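3. Planning the Equipment Purchase

3.1 What the budget had to cover

The project began with a fixed allocation for hardware and no money set aside for repairs. Our first plan, drafted by Sadao Ikeda, put nearly all of it into a pair of fixed arms from Casturberg with their own stands and controller. The remainder would have paid for one set of spare finger pads. Araceli Moya reviewed that plan and asked what would happen if a single joint failed in the first term. The answer was that work would stop until the next budget year, so the plan was withdrawn.

The second plan split the purchase into two stages. Hand-held grippers would be bought first and used to record people doing the tasks. Arms would be bought only after we knew what loads, reach and finger openings the tasks called for. This is the plan we followed, and the rest of this section gives the details.

3.2 Choosing tasks before choosing hardware

We wanted the task list to set the specification. Earlier purchases in our group had gone the other way, and we ended up with a parallel gripper whose opening was too narrow for most of what we then wanted to pick up. For this project, Asuka Shibata drew up a list of household jobs and ranked them by how hard they were likely to be on the fingers. Handling packaged snacks ranked near the top. Bags fold, slide over each other and give way when pinched, and a shiny wrapper can be hard to grip at a shallow angle. They are also cheap to replace, so a torn bag costs the project very little.

The box task used an open cardboard box and a mix of bags and packets of different sizes (Figure 3). It was done in a furnished room, since we expect any arm we buy to work among ordinary furniture.
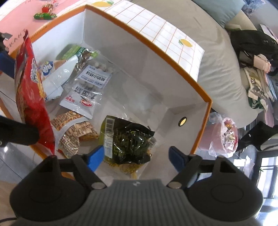
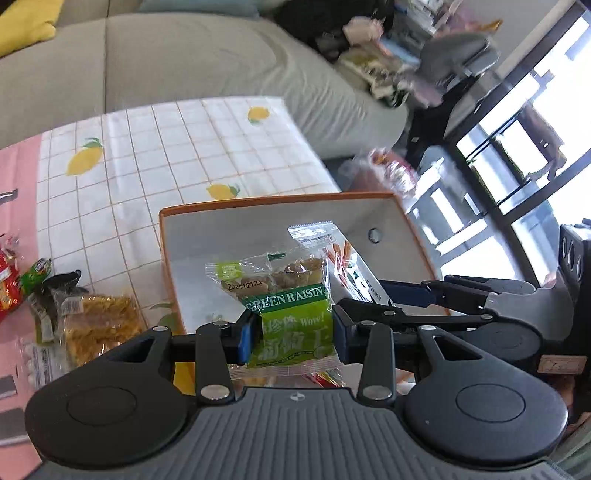

Figure 3. Hand-held grippers with blue finger pads at work on packaged snacks by an open box.

Operators were asked to note anything that would change what we bought. Three kinds of notes came back often enough to matter. The first concerned the width of the fingers when open: a gripper that opens wide is useful for a large bag but is awkward near the wall of a box. The second concerned the pads. Operators asked for softer ones when handling thin plastic and for firmer ones when a full bag had to be lifted by its top. The third was about using two grippers together. Several operators said they wanted a second hand close by even for jobs that could be done with one.

The last point had the largest effect on cost. A single arm would have fit easily in the second-stage budget. A pair would not, unless we accepted a lower payload. After going through the notes, we decided that two lighter arms were the better purchase. None of the items on the task list weighed more than 700 grams, and the payload we had first written down was far above that.

3.3 Quotes and running costs

We asked two suppliers, Cerwood and Ueda, for quotes on the same list of parts. The list covered grippers, spare pads, linkage parts, mounting hardware, cables and a carrying case. Cerwood quoted a lower price for the grippers but sold pads only in packs of 100. Ueda sold pads singly at a higher unit price. Its total for the first stage was $2,917, delivered, and we accepted it. The order was placed on 11/04/2024.

Pads were entered in the budget as a consumable, along with cable ties, tape and the snacks themselves. We had left these out of the first plan entirely. They are small amounts, but they recur, and our purchasing office treats each order as a separate request with its own approval. Chiharu Kinoshita now groups them into one order per month.

Staff time was harder to plan. Laying the items out again between recordings takes a person away from recording, and the original schedule gave no hours to it. In the revised schedule, each session has one operator and one helper, and both are charged to the project.

3.4 Second stage

The request for the two arms was written from the task notes and kept to a single page. It gives a payload, a reach, a minimum and maximum finger opening, and the requirement that pads can be changed without tools. It also asks each bidder to price a spare joint separately. Ajith Marar added a line for floor space after measuring the room at our Kumlow site, where the stands have to pass through a narrow door. Bids are due in April. Until then, recording continues with the hand-held units, and the repair line in the budget remains unspent.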